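Setting Up Your Stidell Dish Corner

Section 2. Finding the right spot

Before you unwrap anything else, take a few minutes to decide where your rack is going to live. We know it's tempting to put it down wherever there's a gap (we've all done it), but a good spot makes washing up so much more pleasant.

1. Clear a stretch of tabletop and wipe it with a soft, dry cloth.

2. Set the rack down on its feet, with at least 6 inches between it and the wall. Press lightly on each corner. If it rocks, turn it end for end and try again.

3. Stand plates between the dividers, largest at the back. Please don't load more than 20 pounds, even if it seems to be holding up fine.

4. Give your wooden spoons a place of their own. They can go upright in a cup, handle down, or lie flat on the table for a while after washing.

Note: Wire and wooden racks are set up the same way. If you have the Camargo wooden rack, rub the slats with a little food-safe oil every 2 months.

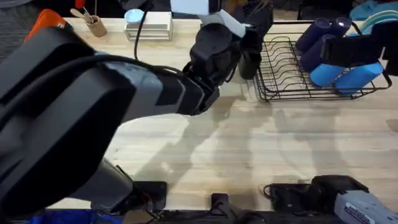
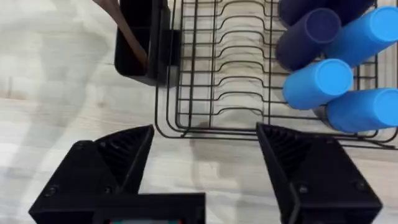 Wire racks in the first two, wooden spoons in the next two.
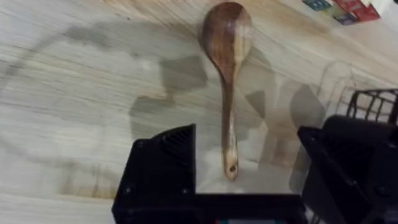
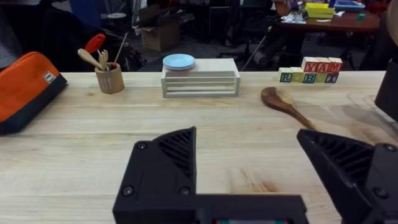 5. Once you're happy with the spot, live with it for a day or two before moving on to Section 3. You may find that you reach for your plates from the other side, and it's far easier to shift things now, while the shelf above is still in its box.

Caution: Never slide a loaded rack across the table. Unload it first, lift it with both hands, and set it down gently.

Caution: Don't soak wooden spoons overnight. The bowl can crack along the grain.

Revised June 2022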